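Robotics club spends its winter term on the laundry

It has been a busy January at the Goretti robotics club, where the students have set themselves a job most of us would happily hand over to somebody else (this writer certainly would!), namely sorting out the clothes left lying on a bed. The project goes by the name Nirinia, and 22 students have had a turn at it so far, working in pairs with hand-held grippers and learning how to take hold of soft, floppy cloth and lay it out neatly.

Club leader Ľudovít Michalík says he wanted something everyone could understand, grandparents included. "You can explain a T-shirt to anybody, and then they see how hard it is," he told us over a cup of tea, and went on to talk very fondly about sleeves for quite a while. 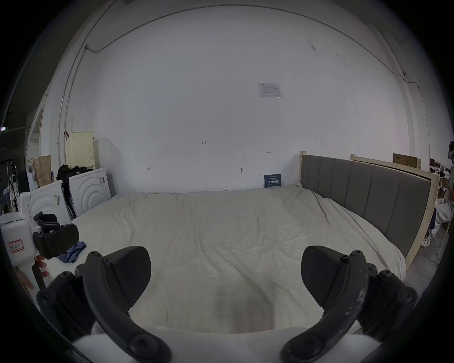
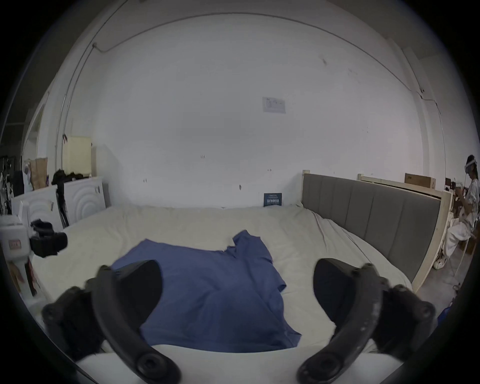 Nirinia practice at the bed, with the gripper jaws in front. The blue T-shirt is spread out in the second photo.

The students hope to have 400 practice runs written up before the Zeman challenge, where teams get six minutes to tidy as many pieces of clothing as they can. Zasmont, the local hardware shop, has kindly put its name to the club's entry fee and is cheering them on from behind the counter.

Families and neighbours are warmly invited to come by the club room at 2 p.m. on the last afternoon of term to have a try themselves, and there will be sandwiches.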